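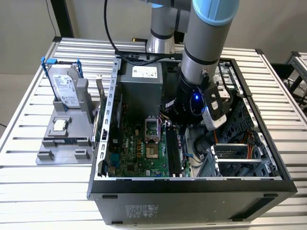 Old office PCs get second life at Clevholm repair room

CLEVHOLM – Seventy old desktop computers are getting pulled apart, cleaned out and put back together this summer at the Flullari repair room on Orbán Street. Most came out of the school district's storage. A few from a dentist's office that closed last fall.

The plan is to have the first batch ready for families by November. Price per machine, nothing. You fill out a one-page form and wait.

"People see a dusty black tower and think it's trash," said Ha-rang Bang, who runs the bench side of the project. "Usually it's one part. Sometimes two. The rest of it will run for years."

Work goes the same way for every machine. Case on its side, panel off, dust out. Then the processor comes out, the old thermal paste gets wiped off, and the socket gets a good look under a lamp before anything goes back in. Bent pins are the big worry on boards where the pins are in the socket. One bent pin and the board may not start at all, and straightening them is slow work with a needle and a magnifier.

Memory is next. Sticks are tested one at a time, in one slot, then the slots are tested with a stick that's known to be good. Power supplies go on a tester before they go anywhere near a board. Any supply that fails is recycled whole. Flullari does not open them up, and Bang asks that people at home don't either – they can hold a charge long after they're unplugged.

Hard drives never get reused. Every one is taken out the day the computer arrives, logged, and sent off to be shredded. The rebuilt machines get a new solid state drive, which is the main cost of the whole thing. Bang put it at $31 a drive, bought in bulk from parts seller Hoko.

The money so far comes from a $2,153 grant from the town plus a can by the front desk. That covers the drives for most of the batch but not all. Keyboards and mice are needed too. Monitors they have plenty of, please no more monitors.

Man-sik Yeo has been fixing computers out of his garage for a long time and now comes in most mornings. He does the capacitors. On older boards the little cans can bulge at the top or leak, and he swaps the bad ones by hand.

"You look at the tops first. Flat is good," Yeo said. "Then you look again, becuase you missed one."

He said up to 90 percent of the desktops people give up on need nothing more than a cleaning, a drive and maybe a new coin battery. The battery is a favorite of his. When it dies the clock resets, the computer throws an error on startup, and somebody buys a new computer. The part costs less than a cup of coffee.

Not every machine will make it. Boards with burn marks or cracked sockets get stripped for screws, fans, cables and brackets, and the rest goes in the metal bin. Yeo keeps a drawer just for case screws, sorted in baby food jars, and he'd like it known that the jars are to be put back in the same order they were in.

What families get is a basic setup. Tower, monitor, keyboard, mouse, power cords, and a free operating system with a browser and a writing program already on it. Fine for homework, job forms, email, video calls if you plug in a webcam. Not for newer games, Bang said, and kids have asked.

There will also be an open bench night once the batch is done, for anyone who wants to bring in there own desktop and learn how to clean it. Bring the computer and its power cord only. No laptops for now, too many different screws and not enough table space.

If you want to try a cleaning before then, Bang's advice was short. Unplug it. Hold the power button down a few seconds after. Touch bare metal on the case before touching anything inside. Hold the fan blades still with a finger when you use canned air. Take a picture of the cables first, so you know where they went.

And leave the processor alone unless you have fresh paste on hand. Pulling the cooler breaks the old layer and it won't seat right again without new stuff.

Forms for the free desktops are at the front desk and at the town library. First come, first served, one per household, and households with kids in school go to the top of the list. Deadline for the first batch is 25th June, forms due by closing.

Donations of working keyboards, mice and power cords can be dropped off any weekday morning at the side door. Ring the bell twice, it sticks.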